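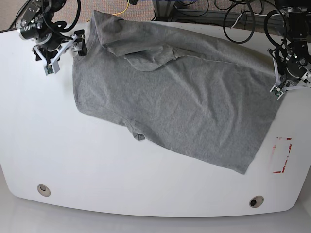

Grindus G3 Parallel Gripper, white linkage version

Sold singly or as a left/right pair. Fits most small research arms with a round wrist plate. Adapter ring included, screws included, hex key not.

What it's for

Soft stuff mostly. Shirts, towels, bags, cable. We run a pair on our own bench at Waltby and the test we keep going back to is a T-shirt, one hand pinning near the collar, the other pulling from the far end. Jersey is a pain. It ripples, it slides, the sleeve ends up underneath. If a finger can hold jersey against a smooth white table it can hold most things we get asked about.

Specs

Fingers: swappable, white or black, can be mixed on one hand
Linkage: open frame, white
Finger board: small green PCB near the tip, clip-on
Weight: 300 g with fingers, no cable
Cable: 996 mm, straight plug
Price: $1,985 each

How it compares

Tried against the Lytvynenko two-finger and the older Grindus G2. Same arms, same shirts, same operator (Toshio Tamura, he has the patience).

Lytvynenko: stronger grip, nicer housing. Fingertips too thick for a single layer of cloth, kept picking up two. Good for boxes and bottles. If thats your job buy that one, we stock it too.

G2: fine on towels, slow to open. Linkage gets sloppy after a while and you see it at the tip. Spares still available.

G3: thin tip gets under a hem without bunching it. Opens quick. Weakest of the 3 on heavy items, don't lift a full bag with it. The board sits low, close to the cloth, so check the clip before every run.

Notes from the bench

Pinning works better with the black finger, pulling works with either. Toshio likes one of each. Imke Pfeiffer runs all white and gets much the same folds, so try both before you order spares.

Leave slack in the cables at the wrist. More than you think. A tight loop will drag the hand off line when the arm reaches across the table.

Tape a start box on your table and reset to it every time. Comparing grippers with the shirt in a diffrent spot each run tells you nothing.

Pull gently. A flat band between the two hands is enough, past that the weave stretches and the fold creeps.

Controller

Works with the Rustomcombe wrist controller, firmware from September or newer. Older firmware will open and close but no finger board readout. Not tested with anything else yet. Ask first.

In the box

Gripper, adapter ring, cable, one pair white fingers, one pair black fingers, finger board, spare clip.

Orders before noon go out same day. Returns ok if the fingers are unmarked. Trial units for labs, email the Waltby desk with your arm model and wrist bolt pattern.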